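Re: [manip-list] blind cord demos, first batch
From: Abdul-Rahman Abugri

Rezaul Mondal wrote:
> We have 67 hand demos of the roller blind task from the Durnville
> office and I think that's enough to train on. The cord is simple:
> grab high, pinch low, pull. Conel can start a run tonight and we
> skip the remote control sessions completely.

I'm not convinced. I went through the batch this morning and I don't see what the policy is supposed to learn the force from. A person feels the cord go tight and eases off. None of that gets recorded, and a beaded cord that twists on itself is a rotten thing to judge by eye.
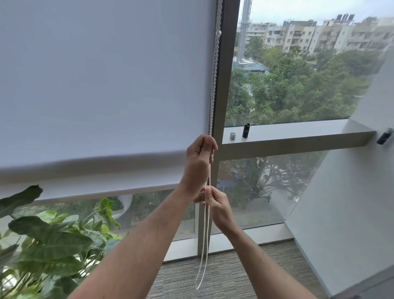
My other worry is the two-handed grip. People swap hands without thinking, and the Jimbridge arms can't copy half of those swaps. We had the same argument over the drawer task in December, and 2 of us spent a week relabeling grasps that the arms could never reach.

Before Conel burns a night on it, could we get 3 remote control sessions on the same blind? Dankwa has the leader arms free after lunch. If the hand demos alone do as well as the mixed set, fine, I'll drop it. "The cord is simple" isn't a result, though.

Also, who decides when a demo counts as finished? I found no rule for it in the notes.

Abdul-Rahman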